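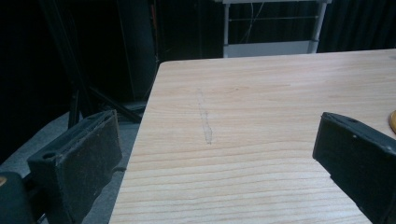

Forty-three down, and Kirsty wouldn't let me sit.

"Wipe it again," she said. "You went left on the last one. You always go left."

I squeezed the handles and the black fingers came together with that little cough they make. There was a gray smudge on the table, pencil mostly, and my job for Cemeck was to make it interesting to a machine in Arkstead that had never wiped anything in its life.

"What does it care if I go left?"

"It'll think left is the law," Kirsty said. "Graham taught it to hum."

I knew that story — Graham Gosling bobbed his wrist in time to whatever was in his head, and for two weeks the thing in Arkstead bobbed too, picking up cups like it was at a wedding. They threw out all his October takes. He sulked for a month!

So I went right. It felt like signing my name with the wrong hand. Then I opened the fingers wide and held still over bare wood until she gave me the nod, and she typed something much longer than "good."

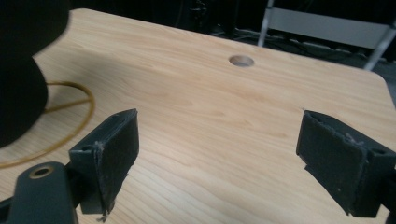 Forty-eight

We quit at 48. Kirsty turned her screen around so I could read the note beside my last take: hesitates, then commits, keep.

"Keep the hesitating part?" I said.

"Especially that."

I drove home to Lullbridge and wiped down the kitchen counter, going right, and stopped halfway to see how long I'd wait.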